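Notes for the Sarport talk: "Small Tables, Small Things"
Slot is 2:00, after the Flolitz people. Keep water handy. Slow down!

OK, hello everybody, thanks for coming back after lunch. I set tables for a living, or at least that's what my mother tells her neighbors. Mostly I do place settings and little product displays for shops and cafes, and I want to spend this talk on the smallest job I know: one plate, one box, one white table.

(Pause. Let people find seats.)

I got hooked on this at the Pullham shop back in July. They had a huge display, shelves and risers and ribbon everywhere, and people walked right past it to look at a single dish somebody had left by the register. I went home and cleared off my own kitchen table that night (my husband thought we were moving) and started putting things down one at a time.

So, first slide. Plain white top, a round salmon-pink plate with nothing on it, and a small purple box standing up just past it. Look at the gap between the two before you look at anything else, and ask yourself if you'd close it up or leave it.

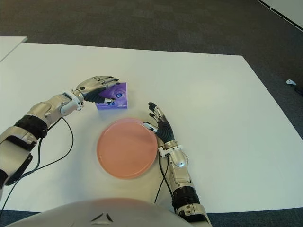 Gun-woo Seok wrote back when I sent these slides over and said he'd leave the gap but swap the plate for a white one, so the purple has the whole table to itself. He also thinks I'm too fond of pink. Both fair! I tried a white plate at home and I missed the pink right away, but if your box has a busy print on it, his way is worth a try. Ask the room here: who's with him? (Show of hands, don't argue for too long.)

Next bit is the box. I love a box in a place setting. A favor, a few chocolates, a set of coasters, whatever the client is giving away. My habits with them:

Stand it up if the print is on the side. Lay it down if the best part is on the top.
Keep it off the plate until you've seen it next to the plate.
Turn it a little. Square to the table edge looks like a store shelf, and a slight turn looks like somebody set it down for you.
Then walk to the other side of the table. Guests come from over there, too.

(Tell the Pyo story if there's time. 200 favor boxes, every one facing the kitchen door, and me going around in my socks turning them before the doors opened. Skip if running late.)

Second slide. Same two colors, and now the box is tilted, so you get its upper face with the little blue round logo. I find my eye goes to that logo and then slides down to the plate.

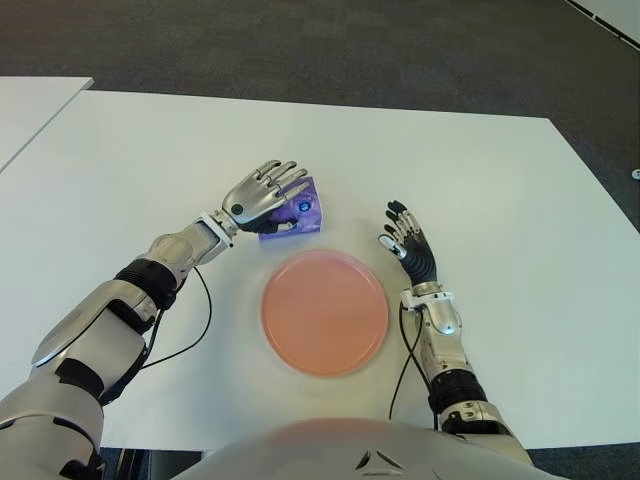 Slide 2: Purple box at a tilt, pink plate in the middle of the table.

Give them a minute with that one. Then hand out the paper plates and let each table try it with whatever's in their bags. Lip balm tins are great for this, card decks too. Go around and look, and please don't fix anybody's for them (note to self!).

Questions after that. If someone asks about tablecloths, say yes, I like them, and I'll stay after to talk cloth. Leave the sign-up sheet by the door.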